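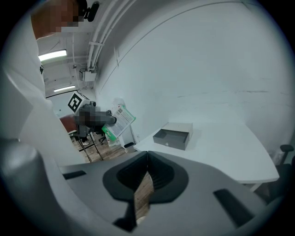

How does a robot learn to pick things up?

It learns from examples. People do a job over and over with a tool that records what they do, and then a computer studies all those recordings until it can make a good guess about how to move.

By Rozália Kováčik
May 30, 2023
70 shares | 4 comments

I get to help with the "over and over" part, and I'm going to tell you what it's like, because kids always ask me if I build robots and then look a bit let down when I say I mostly pick up boxes and put them down again. It's more fun than it sounds!

Let's start with you. Think about how you learned to pour milk. You watched somebody do it. Then you tried it, and there was milk on the table. You tried it with a full carton and a nearly empty one, with a tall glass and a wide mug. After a while your hands just knew what to do, and now you can pour milk while arguing with your brother.

A robot doesn't get to grow up in a kitchen like that. A brand-new robot arm has no idea what milk is, or a glass, or a table. You could try writing it a list of rules — move left this much, close your fingers this much — but then somebody slides the glass over by the width of your thumb and the rules are wrong. There are too many glasses and too many tables in the world to write rules for all of them.

So we show it instead.

The tool I use is a gripper you hold in your hand. A gripper is a robot's version of fingers, and most have two parts that close together like a crab's claw. The one we use has a gray plastic body and a camera that goes wherever the gripper goes. I hold it, I squeeze, the fingers close on something, and the camera gets all of it. That's why the gripper itself takes up so much of the picture at the top of this page. You're looking at the room the way the gripper does.

I call mine Rizk. My arm does the moving, but Rizk does the remembering.

Each time I do a job from start to finish, that's one example. Say the job is "put the box on the desk." I start recording, reach for the box, grip it, lift it, carry it over, set it down, let go, and stop recording. One example! Then somebody moves the box and I do it again.

Where I work, in a big building in Murnov that everyone calls Nindosov, a good morning is 41 examples. I know that number because it's my best one so far and I wrote it on my hand. Our whole group wants 500 of the box job before the computer starts studying. You can see why we take turns.

Now here's a puzzle for you. If I put the box in exactly the same spot all 500 times, would the robot learn to pick up boxes?

It would learn to pick up a box in that one spot. Put it anywhere else and the robot might grab a handful of air. It doesn't know which parts of the lesson matter and which parts just happened to be the same every time. If there was always a blue cup behind the box, it might even decide the blue cup is part of the trick.

So we mix things up on purpose. We turn the box sideways. We use big boxes and little ones. We work at different desks, with the chairs pushed in or pulled out, and people walking by in the background. A real room has pipes and lights and scuffs on the wall, and a robot that has only ever seen a perfectly tidy room is going to be very confused by yours (and by mine).

There's another thing the computer needs to know, and that's where the gripper is. A video tells you what things look like, but was the hand moving forward, or was the box moving closer? Try it with one eye shut and your finger out in front of your nose and you'll see it's a trickier question than you'd think.

One way to help is with markers. A marker is a square with a black-and-white pattern, a little like the codes you see on posters. The computer is told ahead of time what the pattern looks like and how big it is. If the square looks tiny, the camera must be far off. If it looks squashed on one side, the camera is seeing it at a slant. There's one on the white cube on the tripod in the middle of the room. I walked into a tripod like that in my first week and had to say sorry to everyone, so watch your feet if you ever visit.

What about mistakes? I drop things. I grab a box by the corner and it slides. We look at each recording later and decide if it's a good lesson. If I stopped halfway to scratch my nose, out it goes, or the robot might think nose-scratching is step three. But if the box slipped a little and I fixed my grip and carried on, we often keep it. A robot needs to see how to fix things too.

When we have enough examples, the computer practices guessing. It looks at a moment from a recording and guesses which way the hand went next. Then it checks against what I really did. If it was wrong, it changes itself a tiny bit and tries again, and it does this so many times that I'd need a very long November to watch it all. People call this training. The computer isn't thinking "oh, a box!" the way you do. It's getting better at matching what it sees with what to do.

After that comes the robot's turn. Ours is an arm called Brokeo. The first time Brokeo tried the box job, it missed and closed its fingers very politely on nothing. We gave it 10 tries, and it got a few of them, and we all cheered anyway. Then we looked at the misses. Most were with the box close to the edge of the desk, and guess what we didn't have many examples of? So back I went with Rizk, to pick up boxes near the edge of the desk.

You can play this at home. Ask a friend to be the robot and wear a pair of thick socks on their hands. Don't say a word, just show them how to stack some cups. Show them once and let them try, then show them a few more times in different ways and let them try again. Swap places when they start to get good.

4 comments

sockhands_mom: We did the sock game after dinner. The cups went everywhere. My daughter wants to know if Brokeo ever gets tired?

Rozália Kováčik: Not tired the way you do, but its motors can get warm, and then we give it a rest. I get tired first!

mrp_room6: Read this to my second graders. They argued for a long time about whether the blue cup thing counts as cheating.

tilly and grandpa: why is he called rizk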